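Notes for talk: Water hardness and scale in small district heating loops
Slot starts 14:00. Keep the pace slow on the first part.

Opening. Scale is calcium carbonate laid down where hard water meets a hot surface. It insulates the metal, so the boiler burns more fuel for the same output. Tukilent loop: 12 buildings, one plant room, make-up water from the Ayele borehole.

Say the numbers once, then leave them up. System volume 2708 litres. Make-up water added last year: 900 litres. Most of it went in after May, when the Gumano branch valve began to weep.

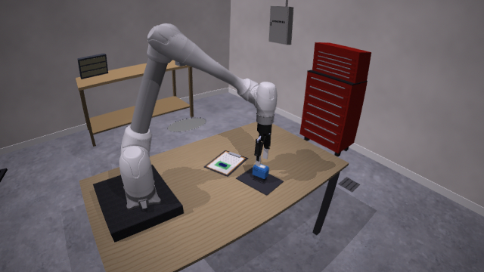
Why not just fit a softener on the borehole supply?
A softener removes hardness but leaves the dissolved oxygen and raises the sodium level. In a loop with aluminium exchangers the pH can then climb too high. Fix the leak first, then treat whatever make-up remains.

Sampling. Draw from the return side, after flushing the sample cock. Fill the bottle to the brim and cap it at once. Skurkent test kit for hardness, separate meter for conductivity. Our action level for conductivity is 600 microsiemens per centimetre.

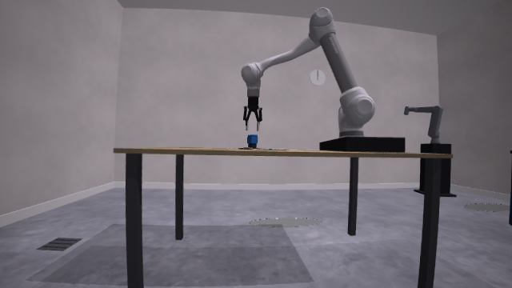
Inhibitor dosing depends on knowing the true volume of the loop. Drawings tend to leave out later branches. Pause on the word "branches" and point to the long table: treat its length as the main run, and the small blue cylinder on top as a dosing pot teed into it. Dose, circulate for a full day, then test at the far end. Low reading there means a dead leg or a closed valve.

Last item: logbook layout, then questions. Handouts are by the door.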